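Doblar ropa, ese deporte

Confieso que llevo años huyendo de la ropa limpia. Lavarla, bien; tenderla, también; pero luego se queda hecha un monte y allí vive hasta que me hace falta un jersey. En agosto me propuse cambiar (¡otra vez!) y me apunté al taller de orden que montan los de Trendent en Ollusa: 2 tardes, 460 pesos y mucha paciencia.

Lo primero que aprendí es a no separar por dueño. Se separa por grosor, porque una sudadera gorda encima de tres camisetas acaba siempre en el suelo. Lo segundo, las mangas: hacia dentro, estiradas, y luego en tercios. Yo las enrollaba como podía y así me salían esas pilas torcidas que tanto enfadan al armario.

Las oscuras van juntas, las toallas aparte y los calcetines al final, que son un vicio. Las cajas Winis cuestan 500 pesos y no las necesitas; una estera sobre la cama hace de mesa estupenda. Lo que todavía se me resiste es la capucha. ¿Dentro, fuera, doblada en pico? Sigo probando.

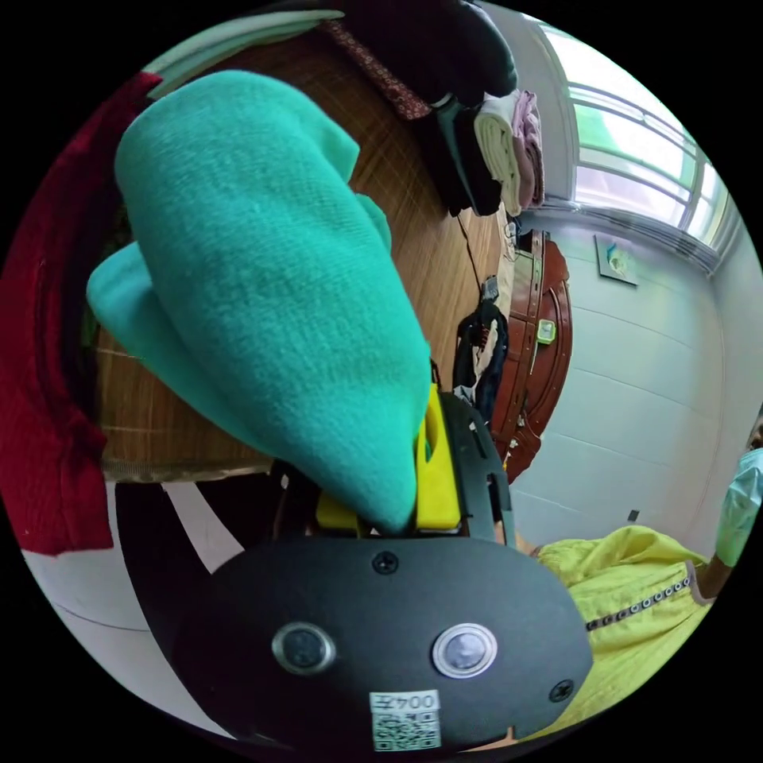
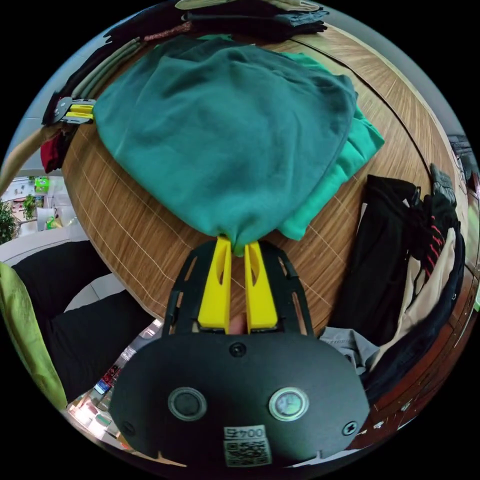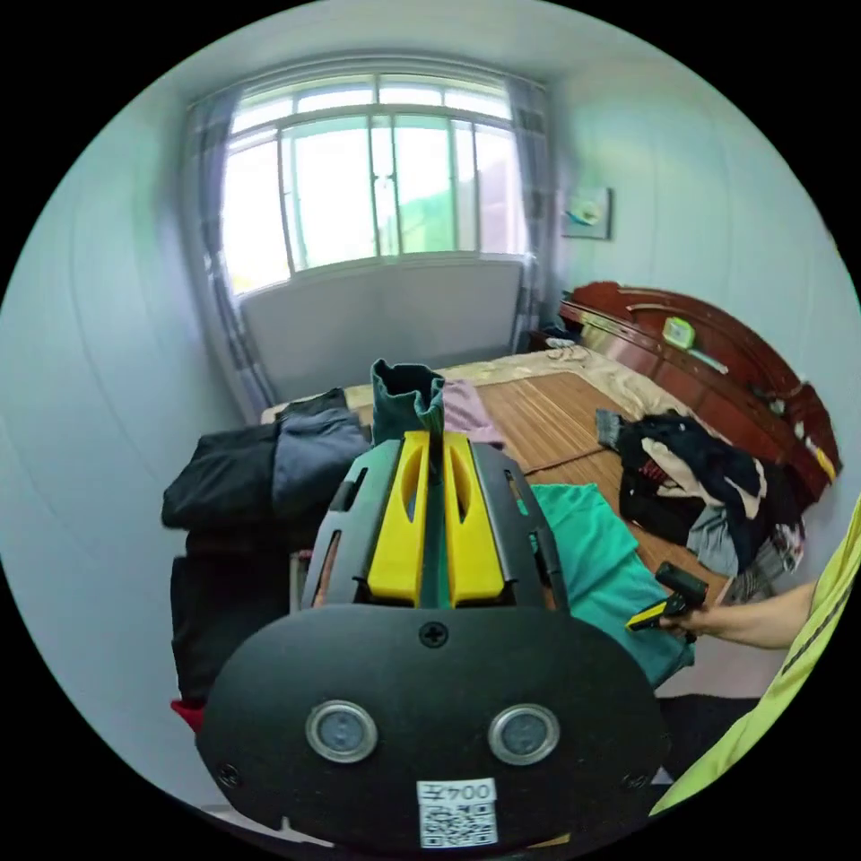 Turno de las prendas verde azulado, entre montones de ropa.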